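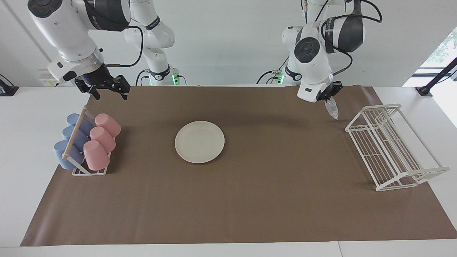
About Us

Tidside is a small company that teaches two-armed robots to do table work. We mean the ordinary things that people do with their hands in a kitchen or a canteen: put a plate in a rack, pick up a cup, take away a bag that somebody left behind. The company was started by Serpil Tuncer and Everaldo Miranda, who met when they both worked on packing machines at Ertürk and were both a little tired of boxes.

Today we are 11 people. Half of us write software, the other half build tables, fix cables and teach the arms. In practice everybody does a bit of everything, also the cleaning.

Search our site Type a word and press Enter

Our Open Day

Every year we open the workshop to visitors. The first open day was on 31/07/2018 and we expected mostly our families. In the end 185 people signed the book, and we had to borrow chairs from the bakery. Since then it is the most important day in our calendar, together with the smaller evening we make in December for schools.

We do not prepare a special show. Visitors see the same table that we use for our work, with two arms, a brown paper mat, a dish rack, a rack with pink and blue cups and one white plate. Serpil stands next to it and explains what the program is trying to do, and people may interrupt her at any moment. Children usually ask why the robot is so slow. Engineers ask the same, but with longer words.

The part with the plate and the small plastic bag takes the most questions.

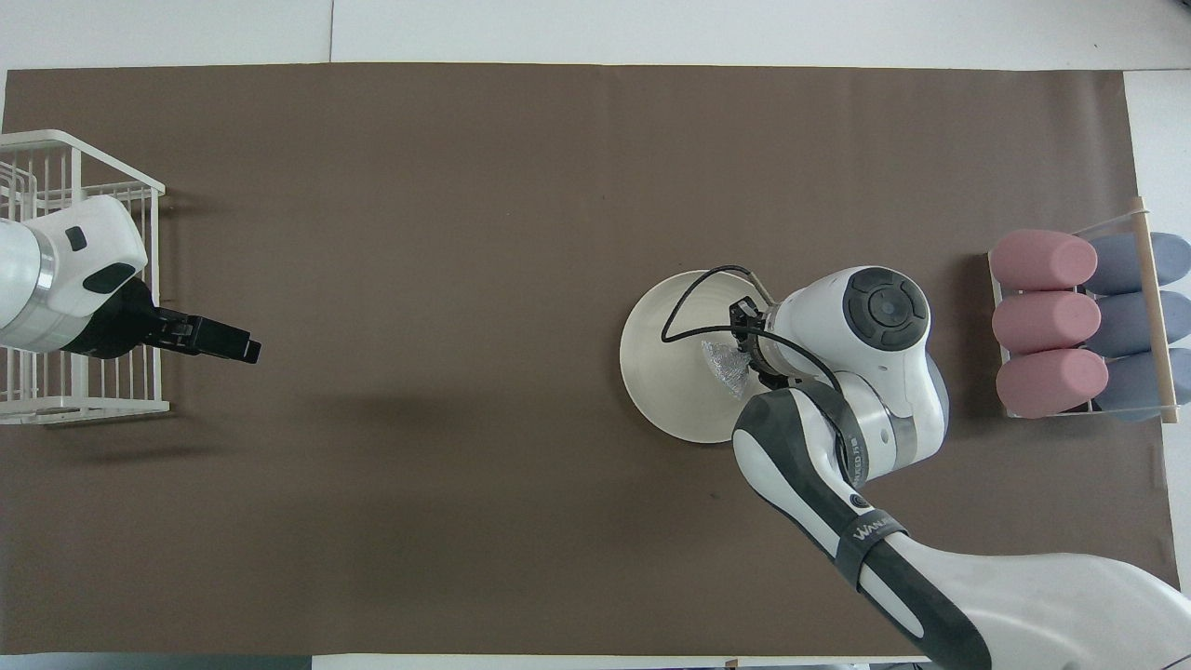
A thin clear bag is difficult for us. It shines, it changes its shape when you touch it, and on a white plate the camera has little to hold on to. A cup is always the same cup, but a bag is a new bag each time you put it down. Everaldo has worked on this problem for two years and he is glad to talk about it, so please plan enough time if you ask him.

When something goes wrong during a demonstration, we leave it as it is and look at it together with the visitors. Several of our better ideas came from a person standing behind the rope – one was a retired waitress, who told us that we were bringing the plate to the rack from the wrong side. She was right, and we changed it.

How We Work

Our control program is called Wundo. It runs both arms together, so that one arm knows where the other one is going. We sell it together with training and support, mainly to canteens and small laboratories. For the first installations we work with our partner Bravix, who takes care of the tables and the electrical part.

Visit Us

Groups of up to seven persons can also come outside the open day, if you write to us two weeks before. A visit is free and takes one hour. Please wear closed shoes and leave large bags at the entrance. There is coffee, and the stairs are a bit steep, so tell us if you need the elevator and we will meet you at the back door.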